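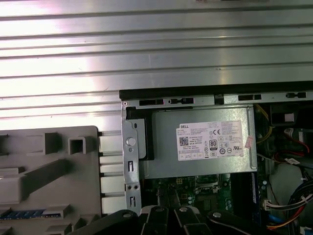 Foto: Radu Costache

Abb. 1: Netzteil mit Dell-Etikett und 80-PLUS-Zeichen in einem geöffneten Rechnergehäuse.

3.2 Handcreme am Abend: was die Tagebücher hergeben

Jetzt komme ich zu dem Teil, auf den ich mich beim Auswerten am meisten gefreut habe, nämlich zu den Hautpflegetagebüchern! Ich hatte 15 Teilnehmerinnen und Teilnehmer gebeten, im Mai jeden Abend kurz aufzuschreiben, ob sie ihre Hände eingecremt haben, womit und wie sich die Haut danach anfühlte. Vorgaben gab es kaum. Ein Heft, ein Stift, dazu eine Tube Tasteva (unparfümiert) und eine Tube Varela (mit Kamille), und dann durfte jede Person nehmen, worauf sie gerade Lust hatte.

Von den Heften kamen 13 so zurück, dass ich damit arbeiten konnte. Zwei waren nach der ersten Woche leer geblieben, was ich niemandem übel nehme, ich bin selbst eine miserable Tagebuchschreiberin. Für die Auswertung habe ich die Einträge erst einmal alle hintereinander gelesen, mit viel Tee, und mir am Rand Stichworte notiert. Sorin Ciobanu hat dieselben Hefte unabhängig von mir durchgesehen und seine eigenen Stichworte vergeben. Wo wir uns nicht einig waren, haben wir so lange geredet, bis wir es waren (beim Wort »klebrig« hat das einen ganzen Nachmittag gedauert).

Was mich überrascht hat: Der Duft kommt in den Einträgen viel häufiger vor als die Pflegewirkung. Ich hatte fest damit gerechnet, dass es um rissige Knöchel und trockene Nagelhaut gehen würde, und das steht auch drin, aber meistens nur in einem Halbsatz. Ausführlich werden die Leute beim Geruch. Eine Teilnehmerin schreibt, die Kamille erinnere sie an den Küchenschrank ihrer Oma, und sie creme deshalb lieber im Bett als im Bad. Ein anderer fand genau diesen Duft so aufdringlich, dass er nach acht Tagen komplett auf Tasteva umgestiegen ist und das auch jeden Abend wieder vermerkt hat, mit Ausrufezeichen.

Dann die Sache mit dem Zeitpunkt. In den Heften taucht immer wieder dieselbe kleine Lücke auf: Zähne geputzt, Licht aus, Creme vergessen. Wer die Tube am Bett liegen hatte, schrieb davon deutlich seltener. Ich würde daraus noch keine Regel machen, dafür ist die Gruppe zu klein, und wo die Tube lag, haben auch nicht alle notiert. Beim nächsten Durchgang frage ich das von Anfang an ab.

Noch ein Wort zur Einwirkzeit, die ich im Leitfaden mit rund 90 Sekunden angegeben hatte. Daran hat sich fast keiner gehalten. Die meisten beschreiben, dass sie warten, bis sie wieder ans Handy können, und das ist als Maßeinheit gar nicht so schlecht! Radu Costache hat vorgeschlagen, diese Formulierung gleich in den neuen Fragebogen zu übernehmen, und das haben wir für die Baumwollhandschuhe von Pevitz, um die es in Abschnitt 3.3 geht, auch so gemacht.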